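Checking and Adjusting Shared Office Chairs
Facilities how-to, sheet 2167 | Print this page | E-mail this page

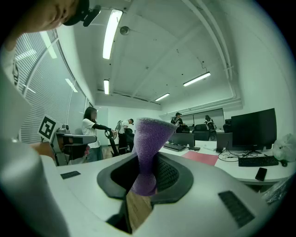

Black chairs in use in a white-walled room with horizontal blinds. The woman near the middle has both hands on an office chair.

This sheet covers height-adjustable swivel chairs on a five-star base with a single gas cylinder. It applies to the shared rooms at Modorau, where one chair may have several users in a day. Fixed-leg visitor chairs are covered only under "Cleaning."

Allow nine minutes per chair for the full check. The quick check (steps 1 to 3) can be done between meetings.

Tools and supplies

- Tape measure, metric
- Hex keys, 4, 5 and 6 mm
- Flat screwdriver for prying out caster covers
- Scissors or a seam ripper for hair and thread
- Two microfiber cloths, one damp and one dry
- Mild dish soap
- Paper tags and string

Before you start

Move the chair at least one arm's length away from the desk, the wall and any cables on the floor. If the room has blinds that reach down to seat height, keep the backrest clear of them when you turn the chair. Bent slats are a common repair in rooms with a window wall.

Do not check a chair while someone is sitting in it, except in step 5.

1. Check the base

Stand behind the chair. Hold the backrest with both hands and push down, first to the left, then to the right. All the casters should stay on the floor. If one lifts, turn the chair and repeat. A caster that lifts in every position is either worn or not fully seated in its socket.

Look along each arm of the base for cracks, mainly where the arm meets the hub. Plastic bases usually crack on the underside. A cracked base is not repaired. Tag the chair and take it out of the room.

2. Check the casters

Roll the chair forward and back over a distance of one meter. It should travel straight and without scraping. Then lay the chair on its side on a cloth and spin each wheel by hand.

Hair and carpet thread collect on the axle. Cut them across the axle with the seam ripper and pull out the pieces. Do not use oil. It runs onto the floor and picks up dust.

To replace a caster, grip it close to the stem and pull straight out. A stuck caster can be levered with the screwdriver against a folded cloth. The new stem goes in dry and must click. Hard wheels are for carpet and soft wheels are for hard floors. Do not mix the two on one chair.

3. Check the cylinder

Stand the chair up. Pull the height lever and press the seat down with both hands. Release the lever at mid height and lean your weight on the seat for half a minute. The seat must not sink. If it does, the cylinder is leaking and the chair goes out of use.

Pull the lever again with no weight on the seat. The seat should rise smoothly to the top of its travel. On the Lundley chairs the highest seat position is 523 mm, measured from the floor to the front edge of the cushion. A few millimeters less is normal on an older cushion.

Never open a gas cylinder, drill it or heat it.

4. Tighten the fixings

Turn the chair upside down with the seat on a table or a second chair. Tighten the screws between the mechanism and the seat pan, working diagonally. Stop when the screw is firm. The threads in the seat pan are inserts and will spin if forced — once that happens the pan has to be replaced.

Then tighten the backrest bracket and the armrest screws. Most armrests have a slotted bracket that allows sideways adjustment. Set both sides to the same mark before tightening.

5. Set the chair for a user

These settings are for the person who will be using the chair. In a shared room, set it to the default position at the end (see below).

a. Seat height. Feet flat on the floor, thighs level or sloping slightly down toward the knees.
b. Seat depth. Leave a gap of two to three fingers between the front edge of the seat and the back of the knee.
c. Backrest height. The curve of the backrest should meet the small of the back. Adjust it while seated if the mechanism allows.
d. Armrests. Shoulders relaxed, elbows resting without being pushed up. Lower the armrests if they hit the desk.
e. Tilt tension. Turn the knob until the backrest follows the user back without dropping. It may need many turns. Sit upright while turning it, as the spring is then unloaded.

Tall users may reach the top of the height range before the thighs are level. In that case request a chair with a long cylinder. Short users should lower the chair first and add a footrest only if the desk is fixed.

6. Default position for shared rooms

Seat at mid height, armrests at the lowest setting, tilt locked upright, tension at the middle of its range. Park the chair with the backrest facing the room and the seat under the table. Where there is no table, line the chairs up along a wall and leave the door side free.

Cleaning

Fabric: vacuum with the upholstery nozzle, then wipe with the damp cloth. Let it dry before use. Mesh: brush from behind, then wipe. Plastic and metal: damp cloth with a drop of soap, then the dry cloth. Keep water away from the levers and the cylinder.

Do not use glass cleaner on black armrest pads. It leaves gray patches that cannot be removed.

Troubleshooting

Squeak when leaning back: loosen the backrest bracket screws half a turn, move the backrest up and down, retighten.
Click when turning: usually the cylinder seat in the base. Sit down hard once or twice. If the click remains, tag the chair.
Lever has no effect: check that the lever has not slid out of its socket. Push it in until it stops and try again.
Armrest drops under load: the catch is worn. Replace the armrest as a unit.

Tagging

Write the room, the fault and your initials on the tag and tie it to the backrest, where it can be seen from behind. Leave tagged chairs in the corridor bay by Wednesday for collection. Parts requests go to Italo Sala. Questions on this sheet go to Tülin Kahraman.

Last revised: June

Print this page | E-mail this page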